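Progress note on the Onyeka teleoperation work, April

Hi Stamatia,

You asked for the short version this time, so I'll try, but you know me. The main news is that we reached 400 demonstrations of bin picking by remote control, and Orathai and I are both pretty happy with how they look! Last time I wrote we were still arguing about the hand controller. We kept the old one in the end and just turned the speed down, and everyone who drives the arm likes it better that way.

Most of this month went into soft toys. Hard shapes are easy to teach — you line up, you close, you lift. A plush gives when you touch it, and new drivers tend to squeeze too early and drag it along the floor of the bin. Daithí wrote a one-page guide for them (come in from straight above, wait a beat, then close) and the recordings made after that are a lot cleaner to watch.

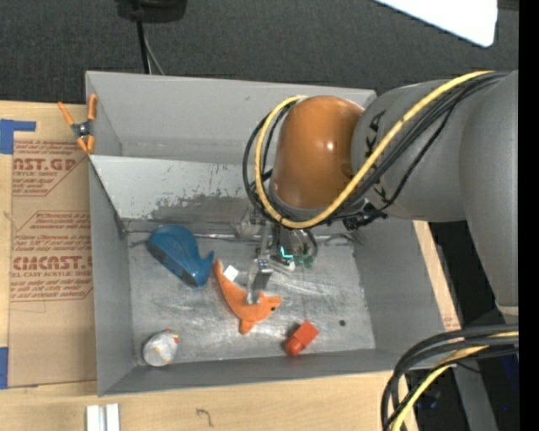 We also changed how a demonstration gets thrown out. It used to be my call, and I was too soft about it. Now 2 people watch each doubtful one, and if they disagree it goes in a separate folder that we don't train on. It's slower. Lyle says it costs him roughly 2 hours a week, and he'd like those back at some point, so if there's any money left for a part-time reviewer I'd put it there first.

The thing I'm least pleased with is picking near the walls. The drivers get nervous that they'll bump the side, so they hang back, and the trained policy hangs back too. Manolis wants to record a batch where the driver does nothing but wall and corner picks. I think he's right and we'll start on it as soon as the new drivers have had their practice runs.

Spending is on track apart from the spare gripper fingers, which came in higher than the Zekulholm quote. I've sent you the invoice separately. Could you let me know whether that goes under parts or repairs? I put it under parts for now.

Talk soon,
Orathai's noisier office mate, Tamsin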